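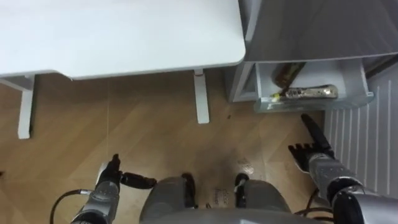 A white table next to a gray cabinet with one drawer open.

What Is a Party List?

Suppose the town of Powell has a council with 100 seats. Somebody has to sit in them, and grown-ups have come up with several ways of picking who.

One way is the party list. Before the election, each party writes down its people in order. Voters then choose a party. If the Zadinis Party wins 31 percent of the vote, it gets 31 seats, and the first 31 names on its list move in. Number 32 goes home and is very polite about it.

You can guess what happens while the list is being written. Everyone would like to be near the top. Lucian Pîrvu, who once ran in Powell at number 186 on a list for 100 seats, calls it "a quiet campaign."

Some places use an open list – voters can also pick a favorite person, who may climb past the others. In a closed list, the party's order stays put.

Many countries also have a rule that tiny parties get no seats at all. The bar might be 3 percent. Fall just under it and you may have thousands of voters and nowhere to sit.

Words to know
Candidate: a person who wants to be elected.
Seat: a place on the council. Yes, there is usually a chair too.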